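Pinza eléctrica Prokness P2: ficha y notas de prueba

Tiempo de lectura: 4 minutos

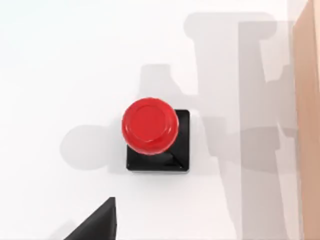
Qué es y qué promete el fabricante

La Prokness P2 es una pinza eléctrica de dos dedos para brazos ligeros. El folleto habla de «tacto fino», de «integración inmediata» y de un gemelo digital incluido con el que se puede preparar la aplicación antes de recibir el equipo. La vendemos desde marzo y la hemos comparado con la Enton que ya teníamos en catálogo. Lo que sigue son los datos y lo que pensamos de ellos, que no siempre coincide con el folleto.

Datos básicos

Dedos: 2, intercambiables
Carrera total: 72 mm
Masa con brida: 800 g
Ciclo de apertura y cierre: según fuerza programada, ver manual
Controlador: Carnell, o externo con pasarela
Simulación: modelo incluido, con escena de pulsador y mesa

La masa conviene leerla dos veces. El folleto la da sin brida en la portada y con brida en la última página, y quien calcule la carga útil del brazo con la primera cifra se llevará un disgusto.

La prueba del pulsador

Pulsar un botón parece una tontería comparado con coger piezas, y por eso casi ningún proveedor lo enseña. A nosotros nos interesa más que otra torre de cubitos. La escena que acompaña al modelo trae un pulsador rojo sobre una base negra casi cuadrada, encima de una mesa blanca. Vista desde arriba, la punta del dedo se distingue muy bien contra ese fondo. También se ve hasta dónde llega la sombra del brazo sobre la mesa, y eso ya es más de lo que ofrecen otros simuladores, donde la luz parece puesta de adorno.

Dicho esto, una mesa blanca y limpia es el mejor caso posible para cualquier cámara. En planta hay aceite, reflejos, cables y carcasas del mismo negro que la pinza. Un sistema de visión que localiza una tapa roja brillante sobre blanco no ha demostrado gran cosa. Pedimos a Prokness una escena con fondo oscuro y textura y nos contestaron que está «en la hoja de ruta». Seguimos esperando.

Baptiste Brunet, de nuestro taller, preparó una tanda de 23 aproximaciones en simulación con cada pinza, misma trayectoria y mismo controlador. Su nota interna es breve: «El modelo de contacto es cómodo de usar. No me fiaría de él para ajustar la fuerza». Compartimos el criterio. El recorrido del dedo y las colisiones con la base se pueden estudiar bien en pantalla; la rigidez de un pulsador de verdad hay que medirla con el pulsador delante.

P2 frente a Enton

La Enton es más tosca de programar y su modelo simulado es un bloque sin detalle. A cambio, su documentación dice lo mismo en todas las páginas. Los dedos de la P2 acaban en punta, cosa que ayuda a entrar en huecos estrechos y complica apoyar de plano sobre una superficie lisa. Para pulsar preferimos el dedo romo opcional, que se pide aparte y no figura en el precio de salida.

Con controlador Carnell la P2 se configura sin sorpresas. Con controladores Tichý hace falta la pasarela, y la «integración inmediata» pasa a ser una tarde de trabajo — con suerte — y una llamada al soporte.

Cámara

El soporte de muñeca es correcto. La vista cenital que usa la simulación es limpia, pero depende de dónde caiga la sombra del propio brazo: en la escena del pulsador ocupa buena parte de la mitad derecha. Recomendamos probar al menos dos posiciones de luz antes de dar por buena una detección.

¿La recomendamos?

Para laboratorio y formación, sí, si se compra con el dedo romo. Para una línea en producción pediríamos antes una unidad en préstamo y haríamos la prueba con la pieza real. Las cifras de repetibilidad del folleto no las reproducimos en esta ficha porque no indican con qué carga se midieron.

Incluye: pinza, brida, cable de 2 m, licencia del modelo simulado.
No incluye: dedo romo, pasarela para Tichý, soporte de cámara.

Ficha revisada el 19 de agosto de 2025.

Contacto | Aviso legal | © 2025 Todos los derechos reservados | Volver arriba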